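Okay friends, settle in, this is going to be a long one. The creek gauge at Husitska has been doing something odd since lunch and I want to walk you all through it before the evening storms get going. 1/

First things first: there is NO flood warning for our valley right now. There's a watch, which means keep your phone charged and your ears open. If that changes I'll post it at the top of my page, and please trust the official alert over me every single time. 2/

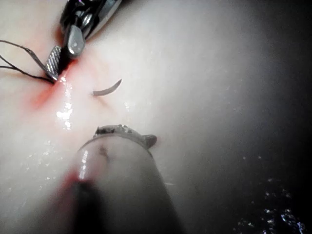
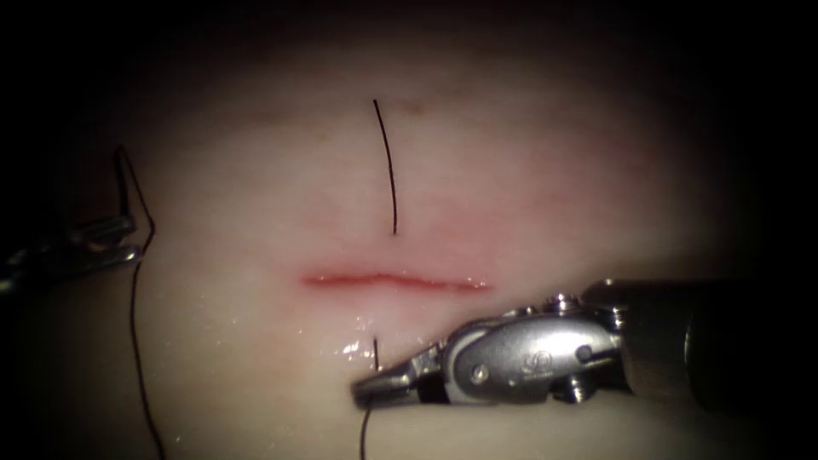 *Suturing: needle driver and curved needle first, then the pad with its red incision line.*

So, the gauge. It read 2 feet at noon, which is about as sleepy as that creek gets in September. By the time I'd finished my sandwich and found my glasses it had come up to 3 and then sat there, flat as a pancake, for the rest of the afternoon. 3/

Now, a foot of rise in that stretch isn't scary by itself. What caught my eye is that we hadn't had a drop of rain in town! I went out and looked in my own bucket twice, just to be sure, and it was bone dry with one very annoyed beetle in it. 4/

The radar tells the rest of the story, I think. A slow little cell parked itself over Feson Ridge in the late morning and hardly budged. It looked like nothing much from down here - a gray smudge behind the water tower - but the rain gauge up at the ridge lookout picked up 17 millimeters before the cell finally fell apart. 5/

And everything that falls on the east side of Feson comes down through Husitska sooner or later. People who moved here in the last few years don't always know that (why would you?), so it's worth saying again: blue sky over your house tells you very little about what the creek is going to do. 6/

A few of you have asked about the burn area above Hoshino Canyon. Good question, and I've been watching it too. The lookout up there stands at 1486 feet and had only sprinkles as of my last check. The ground is still bare on the north slope, so I'd be more worried about a short hard burst there than a long soft soak. 7/

If you live on the canyon road, you know the drill by now. Cars out of the low pullout before dark, leash and carrier by the door, shoes where you can find them. My own shoes are never where I can find them, so I'm saying this to myself as much as to you. 8/

Skanley Bridge is open in both directions. I drove over it this afternoon on my way back from the feed store and the water was brown and busy but well below the deck. There were some branches piled up against the middle post. I called it in to the county road line and a very nice person took down the details. 9/

What I'm expecting tonight: a second round of storms building over the ridge after supper, drifting toward Hoshino, then fading by bedtime or a bit after. The models don't agree on where the heaviest rain goes, and I'd rather tell you that plainly than draw you a pretty map with too much confidence in it. 10/

Lightning is the other thing. Several strikes showed up on the far side of Feson earlier, and the grass over there is still dry underneath. If you see smoke in the morning, call it in, even if you figure somebody else already has. 11/

I'll check the gauge again before I turn in, and once more with my coffee. Anybody who keeps a rain bucket up past the bridge, please send me your totals! Even a rough reading helps me fill in that big blank spot between Skanley and the ridge. 12/

Oh, and the Tuesday spotter class is still on, same room as last time, bring a pencil. 13/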